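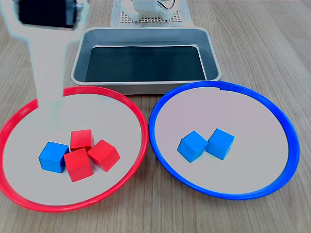 Posted by tablecrumbs, 9:40 pm, in Sorting Trays & Small Parts

ok quick one. Red dish for red cubes, blue dish for blue, metal tray for whatever hasn't been sorted. Simple right. There's a blue one sitting in with three reds and my kid says thats fine because "it's visiting". Do you correct it or leave it?? She's 3. Cubes are out of the Ellow bag, dishes are from the Rundwood shop, table is just our table.

ploverhill
Leave it. Mine did the same for months. Color sorting came when it came.

gluegun_deb
Disagree. If the rims are color coded thats the whole point of the rims. I'd just say "where does this one live" and wait. Not correcting, asking.

ploverhill
asking is correcting with a nicer voice lol

tablecrumbs
Tried the asking thing. Got "in the red house." so. 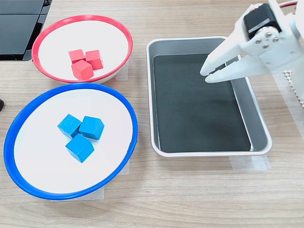 three red, three blue, red rim and blue rim

gluegun_deb
see thats how I'd set it up to show her. Both dishes done, cubes bunched up so she sees the match. Then tip them all back in the tray and let her go.

oakandrye
Bigger question, why are the dishes touching? Put a hand's width between. When the rims meet little kids treat it as one big dish. We had that with the Chmielewska set, same sort of shallow dish, moved them apart and the mixing mostly stopped. Mostly.

tablecrumbs
huh. Table's not that wide once the tray is on it but I could turn the tray

oakandrye
Or lose the tray. Use a bag, she pulls one out at a time. Less to look at.

wadthorpe_mom
NO keep the tray. A bag turns into a hat in this house. Also I see tape by the red dish, does that hold for you? Ours slides all over and masking tape gave up after a day

tablecrumbs
its only a little strip, partly under the edge. Jury's out. Might try the rubber shelf liner

ploverhill
shelf liner yes. cut it smaller than the dish or they pick at it

gluegun_deb
Has anyone done this with more colors? Ours came 600 to the tub and I put out way too many, disaster. 9 is the most I'd put out now, three of each.

oakandrye
9 is a lot for a 3 yr old. I'd start with four. two and two.

gluegun_deb
She's clearly ok with more than four, there's four in one dish!

oakandrye
yes and one of them is blue :)

wadthorpe_mom
ha ok fair

tablecrumbs
Going to do liner, tray turned longways, dishes apart, six cubes. And I'm leaving the visitor if it happens again, sorry deb. Will report back after nap tomorow

gluegun_deb
fine but tell us if she moves it back herself, I want to know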